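Trundel Tabletop Kit: Your Questions, Answered
By Ankit Maurya, Skendgate
Dec 22, 2021
185 shares | 10 comments

What is the Trundel kit, and who is it for?
Trundel is our tabletop package for people who want to practice picking things up and putting them down with a robot arm, and who would like to spend their first week doing that instead of hunting for parts. You get the arm, the gripper, the cameras and a box of play food, and we've tried hard to keep the whole thing friendly for schools and small labs.

Can I use my own kitchen things?
Oh, please do! The play food is only there to get you going. Start with light items that have an easy edge to grab – a bottle lying on its side is a nice first target – and leave anything breakable in the cupboard until you've had a few good afternoons.

Do I really need the wrist camera as well as the one over the table?
We get this one a lot. You can start with just the overhead view, and plenty of people do, but the arm can hide the very thing you're reaching for. The wrist view gets you in close, and shiny or see-through plastic is worth checking there, because glare can be a nuisance.

How long does setup take?
Allow 2 hours if it's your first time, and maybe a pot of coffee. Bolt down the base, run the cables, and then follow the Illevden software guide from page one.
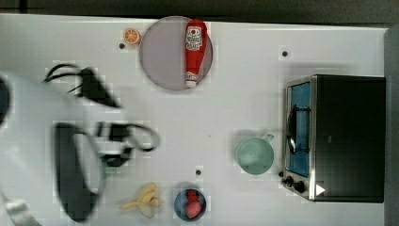
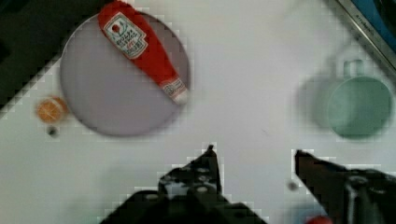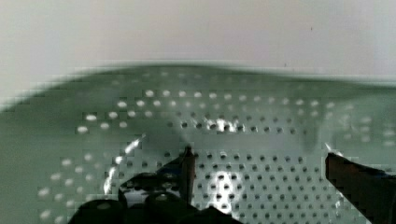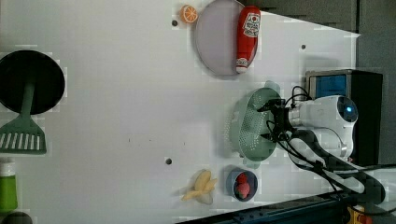
Orders and Returns

Can I try it before I buy?
Yes, we rent the kit by the month, with a $500 deposit that comes back to you when the kit does. If you decide to keep it, the deposit goes toward the price. Orders placed now ship from our Mazurek warehouse, and you're welcome to write to us with questions first, even small ones.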